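Section 2: Working alongside the Heltwood two-armed sorter

Welcome, and do take your time over this part. Those of you at Odport who have spent years bending over tubs of cloth will find the day feels rather different with the arms doing the reaching, and Andri Hofstetter and I have tried to write down what we wish we had known in the first month. The bucket, the arms and the cloth you will be working with look like this.

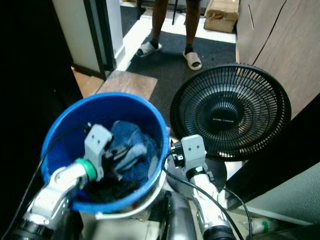
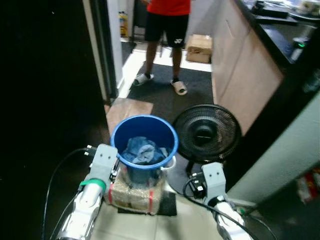
Wrist view, with the fingers open over denim:
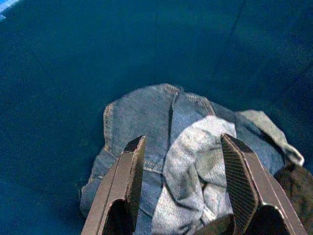
Setting up for a shift

1. Put the bucket between the two arms, where both grippers can get to it comfortably. It may stand on a firm package if you need the height.

2. Run your eye along the black cables on both arms and make sure they hang freely, with enough slack for a full reach.

3. Open the wrist view on the Tsuji screen and wait until the cloth shows clearly between the fingers.

4. Step well back, then press Start.

CAUTION: Never put your hand in the bucket while the arms are live. Press Pause first, please, however quick the job seems.

Note: Your own work moves towards checking, mending and deciding what goes where. Ambros Rüegg keeps the rota, so have a word with him if you miss the hand sorting; there are still places for it on the Pliltley line.

5. At the end of the shift, press Park and enter any stoppages in the log.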